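Ascombe Building, Room 1047
Housekeeping and Fire Safety Inspection, June
Inspector: Leandro Arrieta

1. Exits and aisles
Clear. Door closer on the east exit is slow; work order sent to Zerov.

2. Extinguishers
Two units, tags current. Bracket loose on the one by the sink.

3. Work surfaces and shelving
Satisfactory. Dust open shelves weekly.

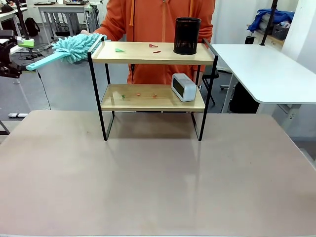
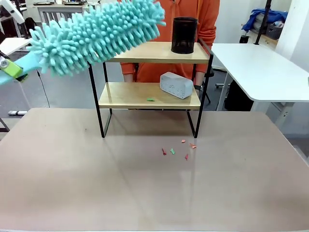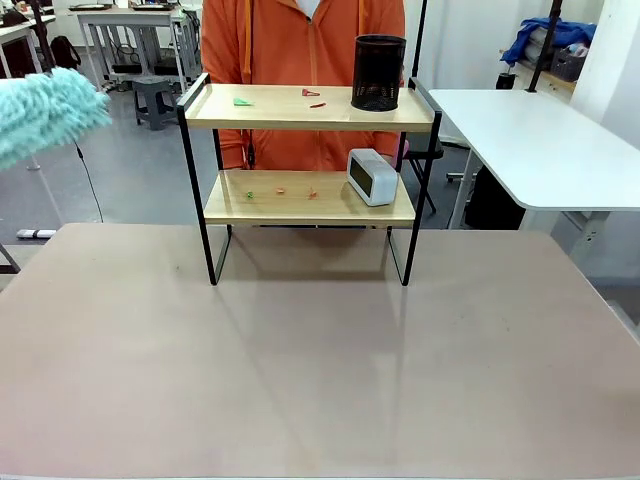

Two-tier shelf on the table, all three views.

4. Electrical
One power strip plugged into another. Correct before reinspection.

5. Storage height
Boxes in the closet are too close to the sprinkler head. Lower them.

6. First aid kit
Burn gel expired. Reorder.

Result: pass with 3 corrections due in 9 working days.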